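A morning of shirt folding at the Drandthorpe open day
3 min read
Last updated: March 26, 2026

I have owned clothes all my life and have never been any good at putting them away, so the folding session was the part of the Drandthorpe open day I had circled. The bus from Bandport takes 17 minutes. The entry fee would have bought me a coffee, and there was no coffee.

The programme promised tips for small wardrobes. What we got was mostly bedspread and floor – the two surfaces most of us fold on at home, whatever we tell our mothers. I liked that. A department store display has a waist-high bench and flattering lights. My bedroom has a mattress and a bad back.

White garments were the order of the day, which struck me as brave. I wear navy and let the lint decide where it wants to live.

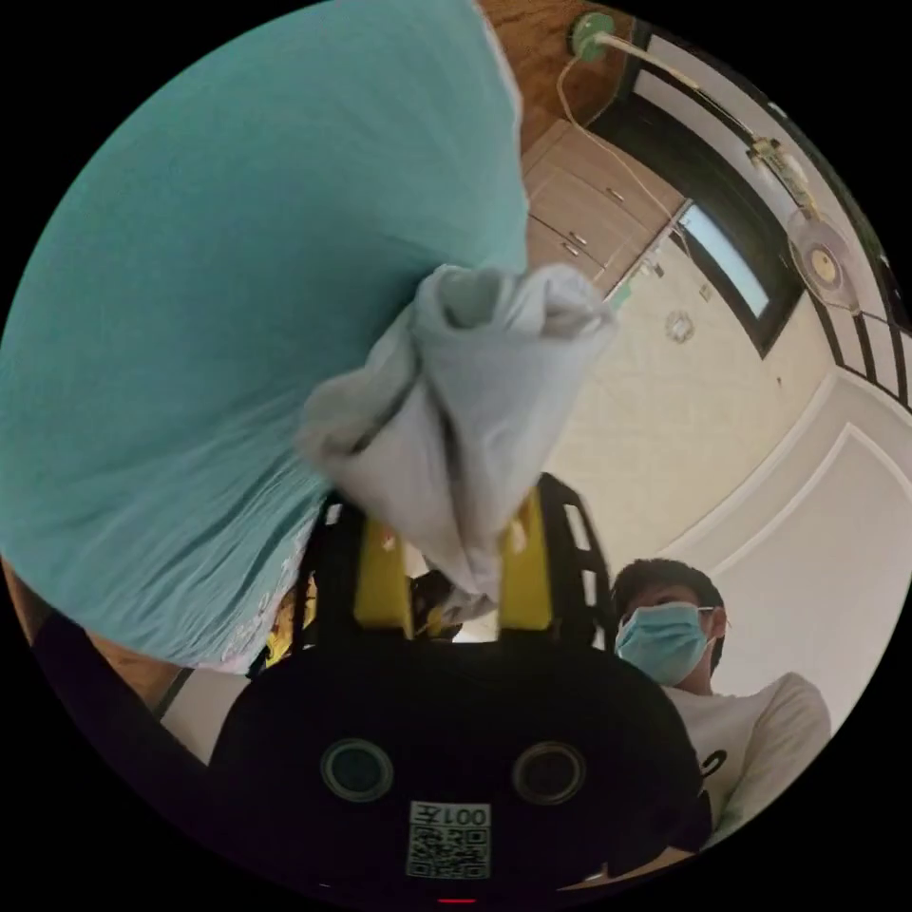
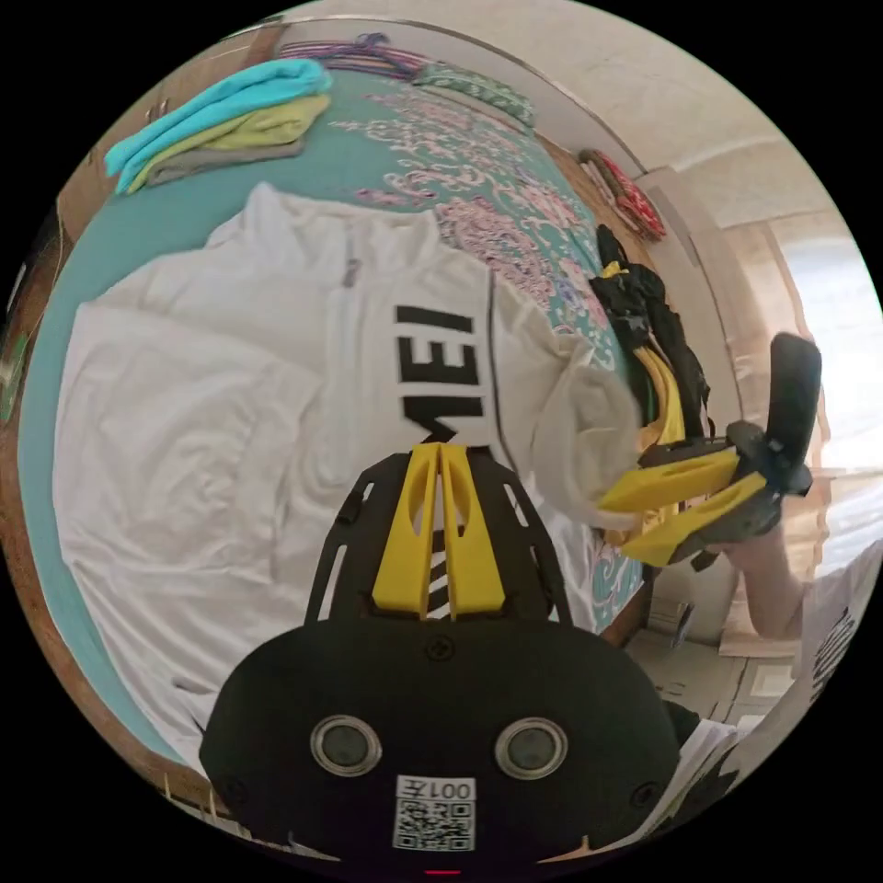 Jacket on the teal bedspread, zipper and all. 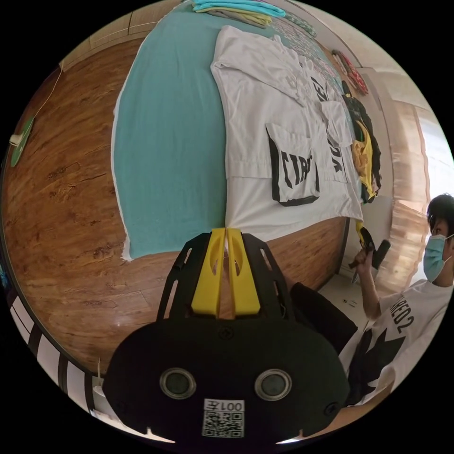
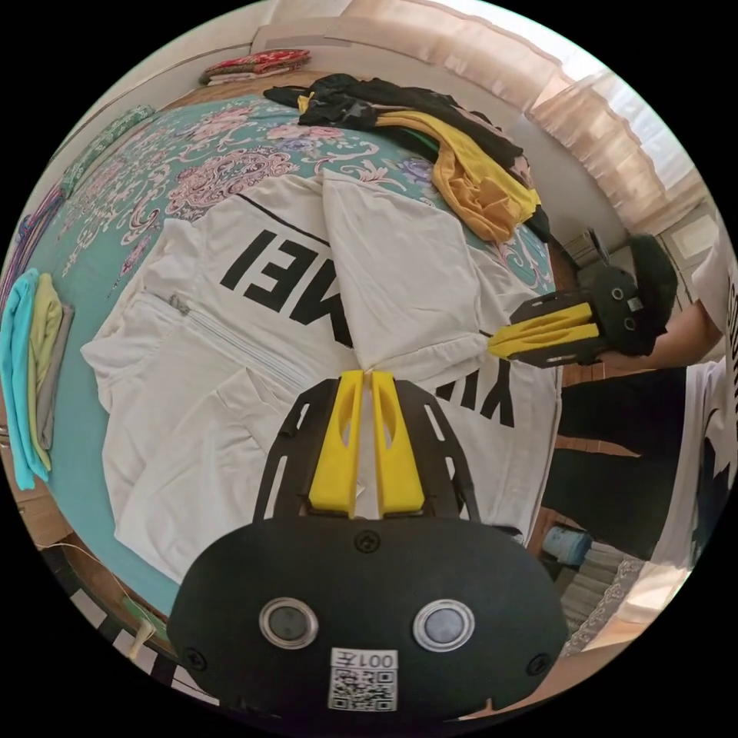 Should you zip a jacket up before folding it?

Zip it most of the way and leave the collar open, then smooth the front flat with your palms before you bring the sleeves in. A half-open zipper bends in the middle and leaves a ridge you'll be wearing the next day.

I tried the method at home that night on a rain jacket. Sleeves in, bottom third up, top third down. It held its shape until I picked it up. The second go was better, and by the fourth I had something you could put in a drawer without leaning on it.

My one grumble is with the handout from Voicu, which spends two pages on socks and gives fitted sheets a single line: "fold as desired". I desire it very much. The next open day is in November and I'll be there with a queen-size fitted sheet and some questions.

Wear socks without holes, as shoes come off at the door – I learned this at the door.

Recent posts
A wet weekend in Bandport
Cestinia by slow train
117 buttons and one jar: a visit to the haberdashery fair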